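Subject: Re: [drumine-house] Phones at the big table

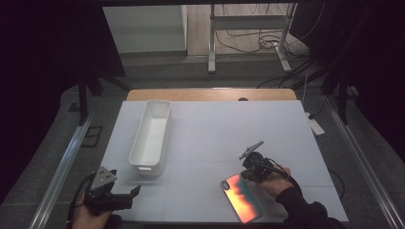 The tray on the table, with a phone beside it.

Larysa Romaniuk wrote:
> I like the idea of a phone tray for the monthly meal, but I have
> two questions. Is it deep enough that phones won't slide out when
> someone carries it? And does everybody have to use it? I am on call
> for my mother most of March and I need to hear mine ring.
>
> Also, who is bringing the extra chairs?

Larysa,

It's the long white plastic one, open at the top, with a little tab at one end. I put it lengthwise on the left side of the white board so people can reach it as they come in. The sides are high enough for carrying it to the sideboard if you keep it level. I wouldn't stack phones in it. The inside is smooth and they'll slide against each other, so please lay them flat in one layer. I can line it with a dish towel if people are worried about scratches.

Nobody has to use it. If you're on call, keep your phone in your pocket or set it face down by your plate. Dale is in the same position with his work line, and last month that was fine.

The board stays on the table for the meal. It covers most of the wood and wipes clean, but don't put hot pans straight on it. Trivets are in the second drawer, under the place mats.

Chairs: Jade has 4 folding ones and will drop them off before 5. With ours that makes enough for everyone who has answered so far. Zachary still hasn't told me if he is bringing his kids.

If anybody has a second tray close to the same size, bring it along and we'll use it for the serving spoons. The old basket is coming apart at the handle.

Rhonda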